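Workshop notebook -- Carnegie building, ground floor
Tuesday, May 1, 2018

Dye log, batch 25 (walnut hull, wool)

Well, the walnut is finally behaving, and I am so pleased that I'm writing this with my coat still on. For anyone picking up the notebook fresh: we've been trying since October to get a deep brown out of hulls alone, no iron, on the Ollitz yarn, and we kept getting something closer to weak tea. It's a lovely color if you want weak tea, but the Cletine order asks for brown, and their little swatch card has been staring at me from the shelf all winter.

What I changed this time was the soak. The hulls sat in the covered crock a good long while before they ever saw heat, and I left them alone (hard for me, I do like to stir). I strained the bath through the old pillowcase, then through it again, and there was still grit at the bottom, so whoever does the next one might try a finer cloth. I brought it up slowly and kept it well under a simmer. I think we were boiling the life out of the earlier ones. It smelled like a wet barn in the nicest possible way.

Skeins in

384 grams of yarn, weighed dry, wetted out overnight in plain water with a drop of soap. I split it into 2 lots, one with alum beforehand and one with nothing at all. I honestly expected the alum lot to win by a mile. It came out warmer, a bit more toward chestnut, but the plain lot is every bit as dark and feels softer in the hand. I rinsed until I was bored and then rinsed again, and the last water still had a trace of color in it. Need to do a rub test on white cotton before I promise Cletine anything.

The bath is still strong, so I've kept it with the lid on. Please don't pour it out! I'd like to run the leftover Wolimico yarn through it and see what a second bath gives -- probably a fawn, maybe better than that. If there's a skin on top when you look, leave it be.

Drying and floor

I've hung everything on the long rack by the window, away from the sun, with old towels underneath for the drips. Walnut will mark anything it touches, me included (my thumbs look dreadful), so if you see a splash, get a wet rag on it right away. The gray floor wipes down well enough, but the colored patches are another matter and I wouldn't count on getting brown out of them. The light blue one is torn as it is, with a paler bit showing in the middle where the blue has come off, and a stain there would be in for good.

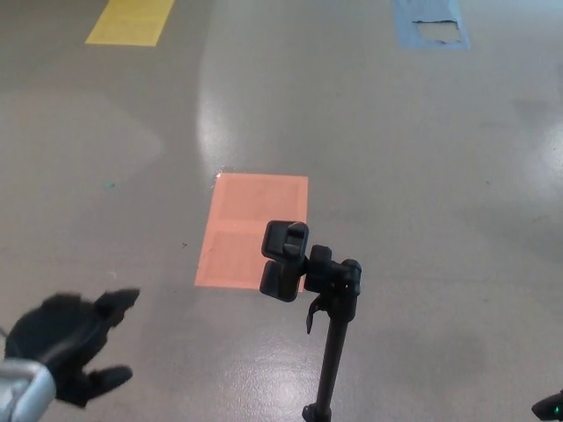

Still to do

Rub test on both lots, alum and plain, dry cloth and damp cloth.

Put a snippet of each in the window with half of it under card, and leave it there for the month. I know walnut is supposed to be steady in light but I'd rather see it on our own yarn.

Order more alum anyway. We're down to the bottom of the jar and the madder will want it.

Find the good scale. The one I used today jumps about if you lean on the bench, so take that skein weight with a little kindness.

Write to Ollitz and ask whether the next delivery can come unwashed.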